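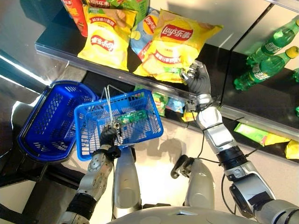

An afternoon at Clestau police station

May 26, 2024
By Rodica Mocanu

I'd never set foot in a police station before, so when Clestau opened its doors I went along -- and stayed 3 hours! Some 70 people turned up. We got to sit in a patrol car, have our fingerprints taken (messy) and peer into a cell, which was colder than I'd imagined. My favourite bit was Kwan-ho Hsieh's talk on car break-ins. He tried 12 door handles in the car park and found one unlocked. Mine, sadly. The tea was dreadful but the next one's in October and I'm going.

Related
Bike marking returns to Korletey
Lernent front desk: new hours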